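The Usher Who Stayed for the Credits

20/05/2019

I have seen Endale twice now, and I would go a third time if the bus ran later. For anyone who missed the posters, Endale is the little drama about the projectionist's widow who takes over her husband's job in a small-town movie house for one last season. It played at the Misa, where I have been going to the pictures since I was small enough to need the booster cushion (they still have the booster cushions, and I suspect they are the same ones).

The first time I went for the story. A friend had told me to bring tissues, so I brought a whole pack and then forgot they were in my coat, and sat there dabbing my face with the sleeve of a good sweater. The second time I went for one scene, and that's the one I want to go on about today, so please get yourself a cup of coffee.

It comes a little past the middle. The widow has finally gotten the old projector threaded on her own, after a lot of muttering, and she runs the film for a house that is nearly empty. There's an old usher standing at the back. We have met him before, but only in passing, tearing tickets and telling boys to take their feet down. He has maybe a dozen words in the picture up to then. She looks down at him through the little window of the booth, and the camera just stays on his face while the light from the screen moves over it. He doesn't cry or make a speech. He watches the movie the way a person watches a train with somebody on it, and then the credits roll and he takes off his cap.

I don't know how an actor does that. I did some community theater in my twenties, mostly in the back row of musicals, and the director was forever telling me that I was doing too much with my eyebrows. The man who plays the usher does nothing with his eyebrows at all! He lets you do the work, and you're glad to do it, and by the time the cap comes off you are thinking of everybody you ever sat next to in the dark.

My mother would have loved it. She used to take me to the Misa on rainy afternoons in October, when the season's work was done and there was a bit of money in the jar. She always picked the aisle seat and she always stayed through the credits, every last name, down to the people who drove the trucks. I would be pulling on her arm, wanting to go home for supper, and she'd say that somebody had worked hard to get their name up there and the least we could do was read it. I thought of her so strongly during that scene that I turned to the seat beside me, and of course there was just my coat in it.

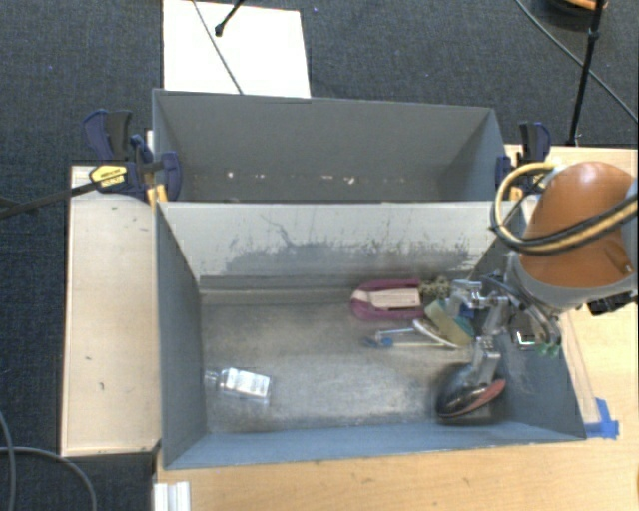

A reader wrote to me after I mentioned the movie last week, to say that I had been far too kind to it, that the usher's scene went on a full minute longer than it needed to, and that the real heart of the story was the argument over the lease. I've thought about that. The argument is very well written, I'll give her that, and the actress playing the landlord's daughter gets the best line in the film (I won't spoil it, but it's about the popcorn machine). Still, I can't wish that minute away. I think some people get restless when a movie goes quiet and some of us sort of sink into it, and I have always been a sinker.

What I do agree with is that the ending is rushed. We get a whole season of the widow learning her trade, with burned fingers and broken reels and that lovely business with the ladder, and then everything is settled in 2 short scenes and a letter read out loud. I'm not fond of letters read out loud. I wanted to see her lock up the booth. I wanted to see where she put the key.

The music is by a group called Nomano, who were new to me. It's mainly piano, with something low underneath that might be a cello, and they had the good sense to leave the usher's scene alone. You only hear the projector running and one cough from the seats. I have been humming the opening tune while I do the dishes, and I've gotten it wrong in the same place every time.

If you do go, the Misa has it for another stretch, and the Jestau across the river is picking it up after that. The Jestau has the better seats, I have to admit, but the Misa has the old curtain that sticks on the left side, and for this picture I think you want the curtain. Sit on the aisle if you can get it. And stay for the names, please, all the way down to the trucks.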